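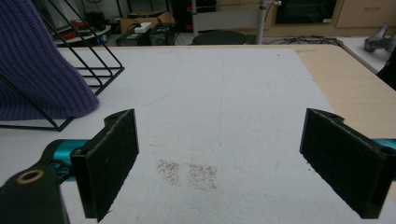 Does a robot know what a sock is?

You may have seen a video of a robot folding washing. The music is cheerful, the robot picks up a jumper, folds it, and puts it on a pile. Underneath, somebody has written that robots now understand clothes.

Do they? I have my doubts, and I think you should have some too. Doubting is a good way to learn how something works.

What a robot gets instead of a jumper

When you look at a jumper, you see a jumper. When a robot's camera points at a jumper, the robot's computer gets a long list of numbers. Each number says how bright or how colourful one tiny dot is. The dots are called pixels. A purple jumper is a lot of dots with purplish numbers, and the table under it is a lot of dots with other numbers.

Nothing in that list says "jumper". Nothing says where the jumper stops and the table starts, either. A program has to work that out, and the part of the software that does this job is called perception.

Perception software makes guesses. Often they are very good guesses, but it makes silly ones as well. A shadow can look like a hole. Two socks lying on top of each other can look like one fat sock. Shiny things are awful, because the light bounces off them and the numbers change every time the robot moves.

Where the guesses come from

People used to write rules for this. "If the dots are purple, it is the jumper." You can probably see the trouble already. What if the jumper is green? What if the curtain is purple too?

These days most teams show the computer lots of examples instead. One way is for a person to hold a gripper (two fingers that can squeeze together) with a camera on it. The person does the job by hand, over and over, while the camera records. Then the software hunts for patterns that link what the camera saw with how the gripper moved. This is called training.

Vlasta Čierny works on a program called Manole, which is meant to learn to pick up knitted things. I asked her how many recordings it had learned from. She said 2,550. I asked her how many times she had to be shown how to pick up a scarf when she was little. She laughed and said she didn't think anyone had ever shown her.

So is it really learning? Vlasta says yes. I say sort of. Manole gets better with practice, and that is a kind of learning. But it doesn't know that a scarf keeps your neck warm, or that Nan will be cross if you pull a thread.

Three jobs, one after the other

Picking up a scarf sounds like one job. For many robots the software splits it up.

Perception comes first: where is the scarf?

Planning comes next: what path should the arm take so it doesn't bump into anything on the way? If there is a rack beside the scarf, the planner has to find a way past it.

Control is last. It tells each motor how much to turn, checks whether it did, and fixes the difference. It does this many times every second. When you carry a full cup of milk and keep tipping your hand a little to stop it spilling, you are doing control.

Some newer programs squash all three into one big program that goes straight from camera to motors. The people who build them say it works better. Maybe it does. It also makes it harder to find out what went wrong when the robot grabs the tablecloth.

How to watch a robot video

Dorin Rusu tests robot software at a workshop called Trinholm, and his favourite question is "How many tries?" In one of his tests, Manole was given 20 goes at lifting a scarf. It managed 18. That sounds terrific, and I told him so. Then he moved the lamp to the other side of the table and ran the test again, and it managed 2.

Same robot, same scarf, same table. All the numbers from the camera had changed a bit, and Manole had hardly ever seen light like that. They are recording more examples now, with the lamp in different spots.

Here are some other good questions:

Is the video sped up? Look for a clock, or a person walking past in the background.

Is somebody steering the robot with a controller?

Would it still work with a different scarf, or in your kitchen?

Who made the video, and are they selling something?

Try it at home

You need a friend, a blindfold and a jumper. Put the jumper on the floor. Your friend wears the blindfold and may only use a thumb and one finger. You are the software. Tell them where to move — left, right, down, squeeze — but you aren't allowed to say "jumper", "sleeve" or "collar".

See if you can get it folded. Then swap.

Words to remember

Pixel: one tiny dot in a camera picture.
Perception: working out what is where.
Planning: choosing a path.
Control: making the motors follow it.
Training: finding patterns in lots of examples.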